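Notebook, accounts package changeover
September, started 8.40, kettle on

Good day yesterday and I want to get it down before I forget the order we did things in. The new year-end routine ran all the way through on the test company! First time. It took three goes and the third one needed no hand-holding at all.

Background for anyone reading later: we are moving the Sistholm books off the old desktop ledger and on to Rarkel. Cecilia has looked after the old ledger for years and knows every odd corner of it. Theophilus is doing the import scripts. I am doing the checking and, by the look of it, most of the writing down.

What was wrong on the first go

The nominal codes. The old ledger lets you have a code with a leading zero and treats 0310 and 310 as two separate accounts. Rarkel strips the zero on import and quietly merges them. So petty cash and van repairs came out as one very lively account. I spotted it only when the trial balance agreed to the penny and the account list was shorter than it should have been. Lovely lesson in why a balanced trial balance proves so little. Both sides had been squashed together perfectly neatly.

Fix: Theophilus now puts a letter in front of every code before import (N for nominal, B for bank). Ugly to look at but it survives the trip. Cecilia hates the B. We can rename them afterwards in the chart of accounts screen, I tried it on two and the history followed the code across.

Second go

Import stopped dead at line 532 of the supplier file. The error said "date not recognised", and the date was perfectly fine. I stared at it for far too long. Kwadwo wandered past, asked to see the line before it, and there it was: the Hafþórsson account. The þ had been saved in one text encoding and the rest of the file in another, so everything after the name had slid along by one field and the date column was getting half a postcode. Saved the whole export again as UTF-8 and it went straight through. I was so pleased I went and told people who had not asked.

Note to self: check encoding FIRST. Open the export in the plain text editor, search for þ, and if it looks like rubbish, stop and re-export. Two minutes.

Third go

Clean. Timings, for Toshiko's plan:

Customers and suppliers: under a minute
Opening balances: a few seconds
Transactions: some 30 minutes, going in batches of 1000
Year-end routine itself: quick enough that I thought it had failed

The batch size matters more than I expected. We tried one huge batch and the progress bar sat at nothing until we gave up on it. Batches of 1000 tick along nicely and when one fails it tells you which. Theophilus wants to try bigger ones. I say leave it, it works, but he is welcome to play on the test company.

The bit I really like is the audit trail. Every imported line keeps the old transaction number in its own column, and you can filter on it. Cecilia read me numbers off her old printouts and I found each one in a couple of keystrokes. She went quiet and then said "well, that's better than mine", and from her that is a parade.

Still to sort out

VAT on part-paid invoices. The old ledger works it out on the whole invoice, Rarkel can do it on the payment, and I am not sure which setting the import picks up. Must look before anyone files anything.

Flenden is set up as a customer and as a supplier with the same reference. Rarkel allows it, but the contra entry screen lists them both under one name and you have to guess. Suggest adding -C and -S.

Bank feed not connected yet. Leave until the real company file is in, otherwise we get everything twice.

Printed remittance slips have lost their second address line. Template problem, I think. Kwadwo has offered to look as he did the old ones.

User rights. At the moment all of us are administrators, myself included, and that has to stop before we go live. Toshiko is drawing up who needs what.

Next

Run the whole thing again from a fresh backup with somebody else at the keyboard, working only from my notes. Toshiko has said yes. I have promised to sit on my hands. If she gets stuck the notes are wrong and I will mend them there and then.

Also want a proper name for the backups. "test final 2" is mine and I am ashamed of it. Proposal: company, stage, attempt number, so Sistholm-import-4 would be the next.

11.15 Theophilus has just run a bigger batch. It worked. I am saying nothing until he has done it twice. 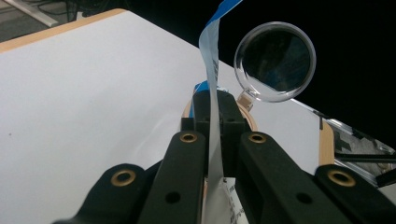 Entry by Kwadwo Akolgo's desk neighbour, checked against the old ledger by Cecilia Eshun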